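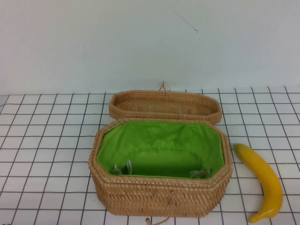
Figure 3. Basket B (lined, coiled rattan) on the gridded table, with its lid upturned behind it and the toy banana to the right.

3.2 Containers and their linings

The second group of objects consisted of lidded baskets. We chose baskets because they are common in the homes we wanted to learn about, and because they sit between two better studied kinds of container. A rigid box has flat walls and a plain opening. A cloth bag has almost no shape of its own until something is put in it. A lined basket has a stiff outer wall and a soft inner one, and people who use such baskets every day tend to treat the two parts as separate things: they lift out the lining to shake it, tuck its edge back over the rim, or push small items down between the cloth and the wall.

Four baskets were used in the study. Basket A was a round willow basket without a lining. Basket B, shown in Figure 3, is longer than it is deep, with eight sides and angled corners, and has a separate lid. Its walls are coiled and stitched in light tan rattan and finish in a thicker rolled rim. The lining is lime green and covers both the walls and the floor. Baskets C and D were a pair of the same shape, one with a cotton lining and one with the lining removed. All four came from Fileck, a household goods shop in Plendenach, and were bought on one visit so that they would be of the same season's stock.

Basket B was of most interest to us for two reasons. The first is the gathered edge of the lining. The cloth falls in folds below the rim, most of all along the back wall, and these folds take up part of the opening. In a pilot with eight adults, several placed a small item on the cloth near the rim and let it slide down to the floor of the basket. With Basket A the same people reached in and set the item on the bottom. We had not planned to record this difference and added it to the coding sheet after the pilot.

The second reason is the fastening. Two small pale pieces, which appear to be elastic holders or ties, can be seen near the front inner edge of the lining, one towards each corner. Participants were told nothing about them. Some used them as a place to tuck the stem of a toy vegetable or the handle of a spoon, and some did not seem to notice them. We coded any contact with these pieces separately from contact with the rest of the lining.

3.3 Objects to be stored

The items to be put away were drawn from the Wumon kitchen set, a collection of toy foods and small utensils. Toy foods were preferred to real ones so that size and colour stayed the same over the whole period of the study. The banana was used in every session. It is bright yellow, it stands out against both the white table and the green cloth, and its curve means that it has to be turned to lie well in some containers. The other items were a bread roll, a carrot, a cup, a spoon and a folded napkin. Each session used the banana and two of these, picked by a drawn card.

We did consider a larger set. In an earlier version of the task, participants were given all six items at once, and most of them spent the first part of the session sorting the items by kind before putting any of them away. Sorting is a fair part of tidying, but it is not what we wished to study, and the smaller set removed most of it.

3.4 Table and starting layout

All sessions took place at a white table set against a plain white wall. The table surface carries a printed grid of thin dark lines, which allowed us to return the basket and the items to the same places before each trial. The basket stood near the middle with its front face towards the participant. Items were laid to the right of the basket for half of the participants and to the left for the other half.

The position of the lid was varied on purpose. In the closed condition the lid was on the basket at the start. In the open condition it lay behind the basket with its hollow underside facing up. The upturned lid turned out to matter more than we expected. A lid lying this way is itself a shallow container, and in a fair number of trials one or more items were put into it, either as a resting place while the lining was straightened or as the final place. Abbasi, in a survey of sewing boxes and picnic hampers, describes a similar use of lids as trays and suggests that it is more common where the lid has no hinge. Our baskets had no hinges, so we cannot test that suggestion here.

In the closed condition participants had to decide for themselves where the lid should go. Most put it down behind the basket or to the side away from the items. A few held it in one hand throughout.

3.5 Procedure and coding

Eighty adults took part, none of whom had been in the pilot. Each was asked to "put the things away as you would at home" and was given no further instruction. There was no time limit. A trial ended when the participant stepped back from the table. Sessions began on Jan 30, 2020 and ended in February.

After trials with unusable records were set aside, 439 trials remained. Two coders worked through them separately, noting the order in which items were moved, the place each item came to rest, any contact with the lining, and what was done with the lid. They produced over 800 separate notes on the lining alone, and these were then grouped under four headings: pressing down, pulling up, straightening at the rim, and other. A sample of 50 trials was coded by both to check agreement. Where they differed, the trial was looked at again by both together and a single code agreed.

The most frequent disagreement was over straightening. A hand passing over the rim on its way out of the basket will often move the cloth a little, and it is hard to say whether the person meant to do so. We settled on a narrow rule – the fingers had to close on the cloth – and applied it to all four baskets, including Basket A, where the code could not be used and was left blank. The rule will have missed some cases of smoothing with a flat hand, and the counts for straightening in Section 4 should be read as low ones.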